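Let the Robotics Club Stay in the Simulator

I coach the after-school robotics club at Mottram, and every fall I get the same email from a parent. It goes something like, "When do they get to build a real one?" I used to write back a nervous paragraph about budgets. This year I wrote back, "Maybe in June, maybe never," and I'd like to defend that, because I think I'm right (my wife says I always think I'm right, so weigh that however you want).

We had a real arm for 2 years. A secondhand thing, lovely to look at, and the kids adored it. We had 43 students signed up and one arm, so a kid got a turn every few weeks if the arm was in a good mood. The rest of the time they sat on stools and watched a friend type. I watched some very bright ninth graders learn to be patient, and I'm all for patience, but they could have learned that at the dentist!

Now every student gets a kitchen, a table, an arm and some odd things to pick up, all on a school laptop. The task this semester is picking things off the table, which sounds like a baby task until you try to write it. Our team name for the project is Fumton and please don't ask me where that came from.
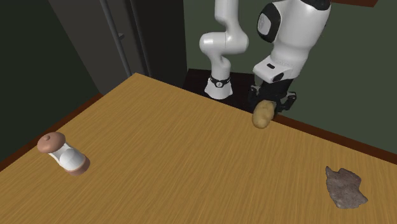 Fumton at the potato, way out at the far edge of the table. The shaker and the rock are still to do.

I love a potato for teaching. It's lumpy, it's longer one way than the other, and you can't just tell the gripper "go to the middle and squeeze" and expect to look clever. Eun-seong Oh, one of our juniors, ran her grasp code 106 times in a single Thursday session, changing the approach angle a tiny bit each time and writing down what happened. On the old arm she'd have gotten maybe three tries before somebody's bus came.

The other side has a case, I'll admit. A simulator is polite. Cables don't snag in it, and a kid who has never stripped a screw is missing something. I also miss the noise, and the way the whole room used to turn around when the arm started moving. If your school can afford one per table, go for it and invite me over.

Most of us can't, though. The last quote I got was for $1,190, and that was just for a replacement gripper! I'd rather spend it on laptops that hold a charge, and on pizza, and on paying the bus company for a late run so the kids who live out past the highway can stay until six with everybody else.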